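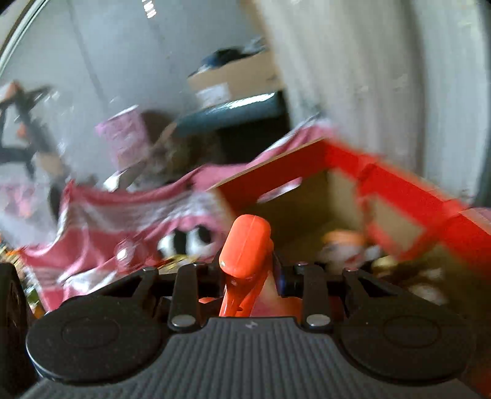 Figure 4. Hand-held gripper in front of the red-edged box, seen from behind the grip. The orange trigger lever is in the middle of the bracket.

4. Setting Up and Recording a Sorting Run

This section covers a full recording session with the Akow hand-held gripper, from clearing the work area to handing in the run sheet. It applies to all student teams in the Pralia Robotics Club working on the Hadik sorting task. Read Section 3 (Charging and Storage) first if the gripper has been sitting over a break.

Two people are needed for every session. The operator holds the gripper. The logger starts and stops the recording, reads out the item list, and fills in the run sheet. Change places after each set of 5 runs.

4.1 What You Need

Akow gripper, charged
Club laptop and the long data cable
One open box for the task
Items from the Hadik item bin
Run sheet on a clipboard, and a pen
Masking tape
Dry cloth

The box can be any open cardboard box wide enough for the gripper to go in without touching both sides. Boxes with a divider or a flap across the inside are allowed and count as "divided" on the run sheet.

NOTE: Do not take boxes from the competition shelf in the back room. Those are measured and have to stay the same until the regional event.

4.2 Preparing the Work Area

1. Choose a spot where the operator can stand with both feet flat and reach the bottom of the box without leaning on anything.

2. Move drinks and food to another table.

3. Set the box down and open it all the way. Fold loose flaps outward and tape them if they spring back.

4. Place two strips of masking tape on the surface to mark the front corners of the box. If the box gets pushed during a run, move it back to the tape before the next one.

5. Leave the other things in the area where they are, unless they block your arm. The Hadik task is meant to work in ordinary rooms, and the runs should include cloths, cups, boxes and whatever else is normally there. Note anything large on the run sheet under "Surroundings."

6. Turn on the room lights. Close the blinds if direct sun falls into the box.

CAUTION: Keep the data cable behind the operator and away from the box. A cable that crosses in front of the gripper can catch on an item and pull the laptop off the table.

4.3 Checking the Gripper

Do this check before the first run of the day and again after any drop, even a small one.

1. Hold the gripper by the grip with the fingers pointing away from you. Looking down from behind, you should see the orange trigger lever standing in the middle of the black bracket, with one silver pin on each side of it.

2. Touch each silver pin with a fingertip. If a pin moves, stop and take the gripper to Cosmin Ene or Paula Preda. Do not push it back in yourself.

3. Squeeze the trigger slowly until it stops, then let it go slowly. The fingers should close and open at the same speed on both sides.

4. Squeeze and release quickly, 6 times in a row. Listen for clicking.

5. Look at the bracket from both sides for cracks, mainly in the corners of the cut-outs.

6. Wipe the round pads and the ridged grip surface with the dry cloth. Dust on the pads does not affect the recording, but it makes the gripper harder to hold steady. Do not use alcohol wipes or window cleaner.

7. Write your initials in the "Checked" column.

NOTE: A trigger that comes back slowly usually needs to be cleaned at the base. Catinca Anghel has the small brush and will show you how to do it. Put the gripper on the repair tray with a tag and sign out the spare.

4.4 Connecting and Starting the Software

1. Plug the data cable into the gripper first, then into the laptop.

2. Open the Mihăilă recorder from the desktop. It takes a while to load on the older laptop. Opening it twice will make it lose the connection.

3. Wait for the status line to change from "Searching" to "Ready."

4. Select your team name from the list. If your team is missing, choose "Guest" and write the team name on the run sheet. Titilayo Nwosu moves guest runs to the right folder once a week.

5. Check the live view. The inside of the box should be visible when the operator holds the gripper at chest height and points it down into the opening.

6. Check free space at the bottom of the window. You need at least 30 GB for a full session. If there is less, copy finished sessions to the club drive before you start. Do not delete anything from the laptop until the copy has been confirmed.

7. Press Calibrate and have the operator hold the gripper still until the bar is full. If the bar turns yellow, the gripper moved. Press Calibrate again.

4.5 Recording a Run

1. The logger places the items in the box according to the next line of the item list. Vary how they lie. Some should be flat, some on end, and some leaning on a wall of the box.

2. The operator stands at the start position, with the gripper in front of the chest and the trigger released.

3. The logger says "recording" and presses Start.

4. The operator waits for the beep, then moves toward the box.

5. The logger reads out the first item.

6. Lower the gripper over the item with the fingers open. Come in from above where there is room. If the item is against a wall or next to a divider, turn your wrist so that one finger goes down between the item and the wall.

7. Squeeze the trigger until the item is held. There is no need to squeeze to the stop.

8. Lift straight up until the item is clear of the rim, then move it to the drop area and release it.

9. Go back to the start position before the next item is read out.

10. When the last item is out, the logger presses Stop and waits for "Saved" before touching anything else.

CAUTION: Keep your free hand out of the box while the recorder is running. If an item has to be turned or moved by hand, stop the run, mark it "R" for reset, and start over.

Move at a pace you could keep up for the whole session. New operators almost always go too fast. Swinging the gripper blurs the picture, and a long blurred stretch may cause the run to be thrown out in review. Tilting is fine as long as it is slow.

If you drop an item inside the box, pick it up again and carry on. Mark the run "D." Dropped and recovered items are useful and should not be hidden or repeated. If an item lands outside the box and outside the drop area, stop the run.

4.6 Filling In the Run Sheet

Use one line per run. Write the run number exactly as the recorder shows it, including the zeros in front.

Operator and logger: initials only
Box: open or divided, and the main color
Items: numbers from the item list
Surroundings: large things near the box, in a few words
Result: C (complete), D (dropped), R (reset), X (stopped)
Remarks: anything unusual

Keep remarks short. "Soft item folded under finger" is enough. If the same problem comes up in several runs, write it once and draw an arrow down.

4.7 Ending the Session

1. Press End Session and wait for the summary to appear.

2. Compare the summary with the run sheet. If the two lists do not match, fix it now, while both people are still there.

3. Close the recorder.

4. Unplug the cable from the laptop first, then from the gripper. Coil it loosely.

5. Put the gripper in its case with the trigger released. Never close the lid on a gripper that is lying on its side.

6. Return the items to the bin and the box to where you got it. Peel off the tape.

7. Put the run sheet in Zamfira Furtună's tray.

4.8 Common Problems

Status line stays on "Searching"
Unplug both ends of the cable, close the recorder, and repeat Section 4.4 from step 1. If it happens again, try the other port on the laptop.

Live view is dark or smeared
Clean the lens with the lens cloth from the gripper case. The dry cloth used for the pads is too rough for this.

Calibration bar turns yellow every time
Rest your elbows against your sides, or put the gripper down on a folded towel during calibration. Pick it up again only when the bar is full.

Gripper bumps the rim of the box
Stand closer and raise the elbow. With a tall box, try a lower table.

Recorder stops at battery warning
The run in progress is lost and has to be repeated. Earlier runs are safe. Charge to at least 94 percent before going on; a shorter charge will bring the warning back within the same session.

"Saved" does not appear
Leave the laptop alone and get Titilayo. Do not force the recorder to close.

4.9 Changes to This Section

March 14, 2019: Step 9 added to Section 4.5. The "divided" entry was added to the run sheet; teams still using the January sheets can write it under Remarks until those are used up.

Continue with Section 5, Reviewing and Labeling Runs.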